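Home | Contents | Chapter 3 | Chapter 5 | Glossary | Index

Chapter 4
Planning the Budget for a First Gripper

Many students think that buying a robot begins with the catalogue. In my experience it begins with a list of the work which the robot must do, and with the places where it must do this work. The price of the arm is easy to find. The price of everything near the arm is more difficult, and it is here that most first budgets become wrong.

In this chapter we follow one purchase from the first request to the signed order. The buyer is Trolwood, a small firm that prepares furnished flats for short rental. Its planning was led by Solomiia Karpenko, who had bought cleaning machines before but never a robot. She had 3000 euros for the gripper and the wrist camera together. The arm was already paid from another budget and we do not discuss it in this chapter.

Her first version of the plan had only 2 lines, "gripper" and "camera". The last version had 20. You will find both of them at the end of the chapter, and I advise you to read the short one first and to write down what you think is missing.

The task was to pick up clothes and other soft things that guests leave on sofas and chairs. Soft things are a special case for the buyer. A box has a width, and the seller can tell you if the fingers open wide enough. A garment lying in a heap has no fixed width, and the datasheet will not help you much. For this reason a trial must be in the budget, with real cloth on real furniture, before the order is signed.

A two-finger gripper, open over a pale grey upholstered surface, with a crumpled white and dark grey cloth at the left, shows the kind of work for which the money was planned.
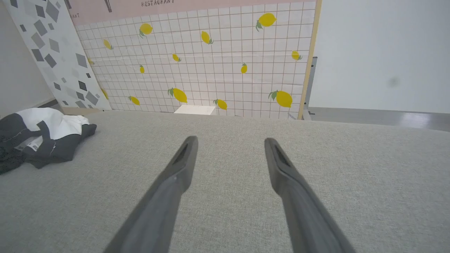
4.1 What to ask before you ask the price

Two suppliers, Grastov and Jirberg, sent offers to Trolwood. The offers were difficult to compare. Grastov gave one price for the complete set. Jirberg gave a low price for the gripper and put the cable, the mounting plate and the spare finger pads on a separate page.

Before you compare such offers, send the same questions to each supplier:

- Which parts are in the price, and which must be ordered later?
- How long is the delivery time for spare fingers?
- Can we return the gripper after a trial, and who pays the transport?
- Is the software licence paid once or every year?

Ask for the answers in writing. In the Trolwood case the yearly licence was mentioned only by telephone, and it came into the plan in December, when the budget was almost closed.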